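Setlow Two-Arm Folding Cell
Set-up and Service Guide
Section 7: Cloth not released, or gripped when it should not be

Issued March 2026. Replaces the single-page notice sent out with the Marar controller.

7.1 Scope

This section covers faults in which a gripper fails to let go of a garment, takes hold of more than one layer, or reports a grip that it does not have. It applies to cells with two arms on a common front rail. For faults in which an arm stops part way through a move with no cloth involved, go to Section 8.

Pink cloth at the gripper fingers in the second and third views.
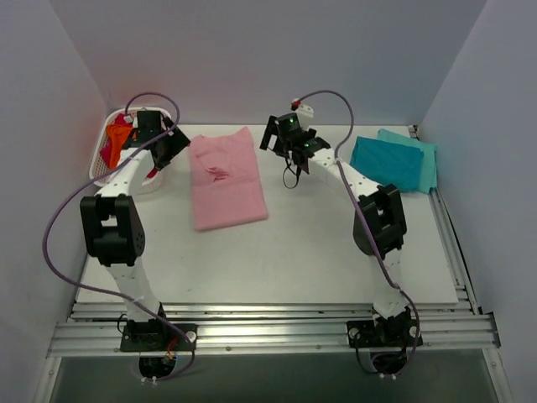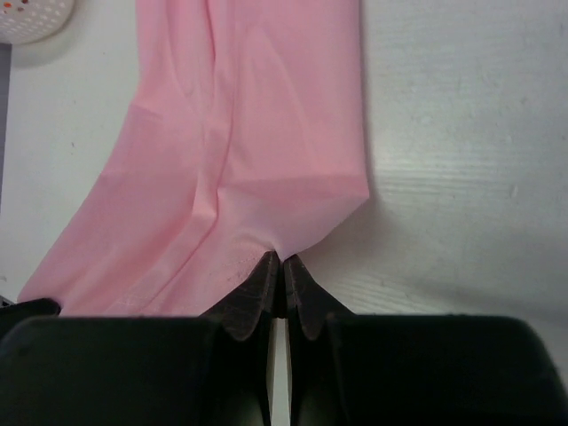
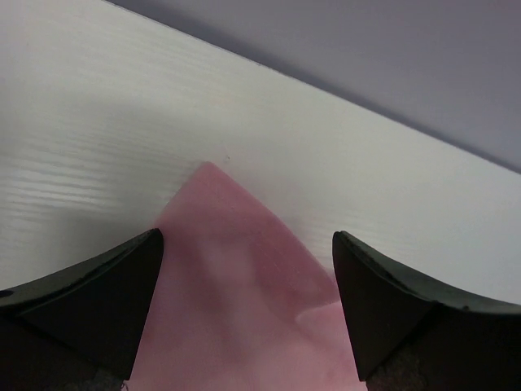

7.2 Signs of the fault

The controller shows code G41 and holds both arms in position. The motors stay powered. One or more of the following may also be noticed:

- the garment moves with the arm after the open command has been sent
- the cloth is pulled tight between the two grippers
- the finger gap shown on the controller does not match the gap seen at the fingers
- the fault clears by itself and comes back within a few cycles

CAUTION: An arm holding cloth under tension can spring back when the cloth comes free. Do not pull the garment out by hand while the motors are powered.

7.3 Making the cell safe

1. Press the stop button. Do not use the pause key for this job - pause leaves the motors powered.
2. Support the upper link of the affected arm with one hand. The arm will drop when power is removed.
3. Switch off at the wall and wait for the base lights on the power unit to go out.
4. Lower the arm until the gripper rests on the table.
5. Repeat steps 2 and 4 for the other arm if it is also raised. A second person is needed if both arms are up.

Note: Cells fitted at the Tutville site have one switch for each arm. Both must be off.

7.4 Freeing the cloth

1. Turn the finger screw anticlockwise until the fingers part. Do not lever them open with a tool.
2. Lift the cloth straight up and away from the fingertips.
3. Look for loose threads between the fingers and at the finger pivot. Cut them with small scissors and remove the pieces with tweezers.
4. Wipe the inner faces of the fingers with a dry, lint-free cloth. Do not use solvent.
5. Check the tips for burrs. A tip that snags a cotton glove must be replaced as part of a pair.

7.5 Checking the cable

A cable that is too short can drag on the gripper when the arm is at full reach, and the controller may read this as a grip.

1. With the power still off, move the arm by hand to the far corner of the table.
2. Check that the cable has slack at every joint and does not catch on the elbow.
3. Press the connector home. Replace it if it can be moved from side to side.

7.6 Resetting the grip limit

1. Clear the table and switch the power on.
2. On the controller, open Service, then Grip, then Limit.
3. Run the open and close test with nothing between the fingers. The reading must stay below 200 on both arms.
4. Set the limit to 1,000 for towels and heavy cotton. For thin cloth, use the value on the card supplied with the fingers.
5. Select Save before leaving the page. The old value is kept if the page is closed first.

CAUTION: Keep hands outside the rail during the test. The fingers close at full speed.

7.7 Return to use

Run 2 full folds with a plain test cloth and watch both of them through to the end. If G41 appears again, repeat 7.5 once. If it still appears, leave the cell switched off, fix a notice to it and send the fault log to the Wimham service desk. The log is overwritten at the next software update, so save a copy before updating.

Record the new limit value and the arm it applies to on the sheet at the back of this guide.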